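Nadis recrute : un ou une journaliste pour suivre les plaintes visant des élus

Lieu : rédaction de Nadis, avec déplacements fréquents
Contrat : temps plein, période d'essai comprise
Prise de poste : janvier
Rémunération : 2190 euros nets par mois

On nous demande parfois pourquoi une rédaction de notre taille ouvre un poste entier consacré aux plaintes déposées contre des responsables politiques. Parce que nous avons relu nos propres archives, et que la lecture n'a pas été agréable. Trop d'articles reprenaient un document sans que personne à la rédaction l'ait lu. D'autres reprenaient un démenti sans demander ce qui, au juste, était démenti. Dans les deux cas, le titre allait plus loin que le texte, et le texte plus loin que les pièces.

Nous ne croyons pas beaucoup aux « révélations ». Nous ne croyons pas davantage aux entourages qui jurent n'avoir rien su, ni aux communiqués de soutien signés par des gens qui n'étaient pas présents. La personne recrutée devra se méfier de tout le monde, de nous compris, et pouvoir le faire sans traiter en suspects ceux qui viennent raconter une chose difficile.

Le travail

Vous passerez l'essentiel de vos journées à obtenir des documents et à les lire : courriers adressés aux services du personnel, registres de réclamations, procès-verbaux, échanges entre un cabinet et son administration. Beaucoup de ces demandes resteront sans réponse. Vous relancerez. Quand la réponse arrivera enfin, il y a de bonnes chances qu'elle porte sur autre chose que la question posée.

Vous rencontrerez des plaignants, d'anciens collaborateurs, des syndicalistes, des avocats. Vous leur direz clairement ce que nous pouvons publier et ce que nous ne pouvons pas promettre. Vous contacterez systématiquement la personne mise en cause, avec des questions précises et un délai correct. Un message laissé au standard à 18 heures pour une mise en ligne à 19 heures ne compte pas comme une demande de réaction, même si la profession fait souvent semblant du contraire.

Chaque enquête sera relue par deux personnes, dont une qui n'aura pas suivi le dossier. Aliki Sarantis dirige le service politique et assure la première relecture. Elle barre volontiers les adverbes et les « selon nos informations » sans information derrière.

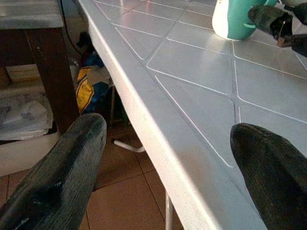

Faut-il avoir déjà travaillé sur des affaires de ce type ?

Ce serait utile, mais nous recevrons aussi des candidats venus de la presse locale, du droit du travail ou de la documentation, pourvu qu'ils aient publié ou rédigé des textes fondés sur des pièces vérifiables.

Ce que nous cherchons

Quelqu'un qui sait distinguer, dans un même paragraphe, ce qu'une plainte affirme, ce qu'elle laisse entendre et ce que d'autres lui ont fait dire ensuite. Quelqu'un qui connaît la différence entre un signalement interne, une main courante et une plainte pénale, et qui vérifie quand même avant d'écrire le mot. Une bonne pratique de l'anglais est nécessaire.

Le carnet d'adresses ne nous impressionne guère. Un candidat qui tutoie trois chefs de cabinet devra surtout nous expliquer comment il compte enquêter sur eux. Quant aux engagements politiques passés, ils ne sont pas éliminatoires. Nous préférons les apprendre de vous.

Ce que nous ne promettons pas

De la visibilité, d'abord. Certains mois, vous ne publierez rien. La direction s'est engagée par écrit à ne pas vous le reprocher ; demandez à voir ce papier lors de l'entretien, c'est le genre de réflexe que nous espérons.

Une ambiance paisible, ensuite. Notre dernière enquête, sur le cabinet du président de l'agglomération de Gronus, nous a valu des lettres d'avocat et quelques désabonnements dans les deux camps. L'assistance juridique est prise en charge par le journal, y compris après votre départ pour les articles parus sous votre signature.

Candidater

Envoyez un CV, deux articles ou rapports dont vous êtes l'auteur, et une note de 4000 signes au maximum, espaces comprises. Dans cette note, choisissez un article paru dans Nadis et dites-nous ce qui n'y est pas suffisamment établi. Les compliments seront lus avec prudence. Les lettres de motivation parlant de « passion » ou de « quatrième pouvoir » ne seront pas écartées d'office, mais elles partent avec un handicap.

Les textes produits avec un logiciel de rédaction ne nous intéressent pas. Nous ne prétendons pas savoir toujours les reconnaître, aussi l'entretien portera-t-il en bonne partie sur votre note.

Les candidatures sont à adresser à Retno Yusof, secrétariat de rédaction, Nadis, immeuble Quintana. Retno répond aux questions pratiques par téléphone le jeudi matin. Le cabinet Zernetti, qui nous avait proposé de présélectionner les dossiers par questionnaire de personnalité, n'intervient pas dans ce recrutement.

Toutes les candidatures reçoivent une réponse, négative ou non. Les frais de train pour l'entretien sont remboursés sur présentation du billet.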